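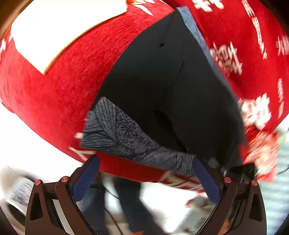

Fabric.

Skerano Guest House: safety walk-round before the season
Checked by Anselmo Inga, July 8, 2024

1. Smoke alarms – OK
All tested with the long broom handle and all very loud indeed. The one on the top landing took a second press, so I have put a fresh battery in it and will try it again when I'm up there with the sheets.

2. Front steps and handrail – NEEDS WORK
The rail wobbles at the bottom where guests lean on it to do up their shoes. It wants a proper fixing into the stone and I have rung Bradora to ask when they can come. Until then please see people down with their luggage, especially if it's been raining.

3. Kitchen – OK
Fire blanket on its hook, extinguisher in date, and the tea towels are no longer hanging over the cooker (thank you, whoever moved them!). The toaster crumb tray was a disgrace and has been emptied.

4. Hot water – OK, with a note
Fine at every tap, though the back bathroom runs hotter than I'd like for little ones. I have turned the boiler down a touch and will ask the next family how they get on.

5. Curtains, cushions and covers – MOSTLY OK
Fire labels found on the lounge chairs and the window seat. I could not find one on the armchair in the Poon room, which came from my aunt and is a good deal older than the rules, I suspect. It's a lovely chair and I'm sorry to lose it, but it goes home with me until it has been re-covered. Curtains are well clear of the heaters, about 600 mm at the closest.

6. Extension leads – NOT OK
Found one plugged into another behind the television, which I have asked us all not to do. Taken away. If a guest needs more sockets, offer the desk in the hall.

7. Way out at night – OK
Back door opens from inside without a key, and the path light comes on as it should. Please keep the bicycles off the path – the rack by the shed has plenty of room.

Next full check in October, sooner if the rail isn't done.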